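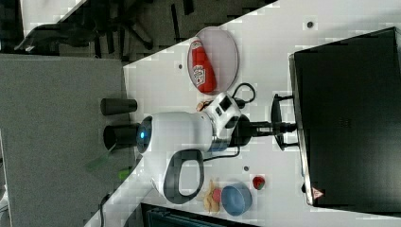 Chapter 3
Making Weight: The Last Days Before a Boxing Match

Before you read

A boxer at the Durstead gym once lost a title fight without throwing a punch. He stood on the scale 2 pounds over the limit, and he had one hour to lose them. He did not manage it. What happened in the weeks before that morning is the subject of this chapter.

3.1 Why weight classes exist

In boxing, a heavier person usually hits harder. For this reason, boxers are divided into classes, and each class has an upper limit. A bantamweight, for example, may not weigh more than 118 pounds at the weigh-in. The rule sounds simple, but it only tells us what the boxer weighs at one moment. Most professional weigh-ins are held the day before the match, and by the time of the first bell the same boxer can be much heavier.

This difference is called rehydration weight. It is mostly water, together with some food. Coaches have different opinions about how much of it is useful. A boxer who gains a lot may be stronger in a clinch -- but he may also be slow, and his stomach may be upset.

3.2 Slow loss and fast loss

We must separate two things which are often mixed up in everyday speech. Slow loss is the reduction of body fat during a training camp. Fast loss is the removal of water in the final days, by drinking less, by eating less salt, or by sweating.

Slow loss is safer, and it needs patience. Fast loss carries real danger for the heart, the kidneys and the brain. Young athletes should never try it.

The Istgate club keeps a weight notebook for every boxer, and 767 entries from these notebooks are used in the exercises of this chapter. You will find them in the tables of Section 3.5. The Doležal method of planning a camp, which the club follows, is explained in Section 3.4.

Key terms

Catchweight -- a limit agreed by both sides, which lies between two classes.
Walking weight -- what a boxer weighs outside of camp.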